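About us

Breka began with a simple annoyance. Yaa Mensah, our founder, had spent years writing instructions for machines, line after patient line, and had come to feel that most everyday jobs are far easier to show than to spell out. Try explaining in words how you fold a jumper and you will see what she meant!

So we show. Our demonstrators go about ordinary household tasks with a pair of hand-held grippers, one for each hand, and the recordings they make become lessons for the robots our partners build. Folding, stacking, tidying, putting away – all the small chores most of us do while thinking of something else. Everyone who joins us spends their first 12 days simply practising, and it is quite normal to feel clumsy for most of them. You get used to having two fingers on each side, and after a while you find yourself reaching for your tea with them. 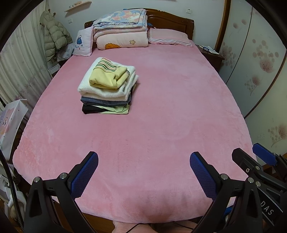 We like to work in real homes wherever we can, as every bedroom and kitchen has its own way of being arranged and a robot ought to meet plenty of them. For jobs that need a steadier setting we have the Ulis room at our own premises, where a demonstrator can sit down and guide a robot's arms from across the room. Beginners usually start there with our Brilum course, and the more stubborn tasks go to Ogura, our small remote-control team, who will happily spend a whole afternoon on one zip.

There are 24 of us now, including former carers, a retired tailor, two piano teachers and a good many people who had never been near a robot before they came. A new task is normally recorded 200 times by several different people, and we keep the slow and untidy attempts along with the good ones, with notes on each.

If you would like to come and have a go yourself, we hold an open afternoon every December. There is always cake, and Yaa is usually the one cutting it.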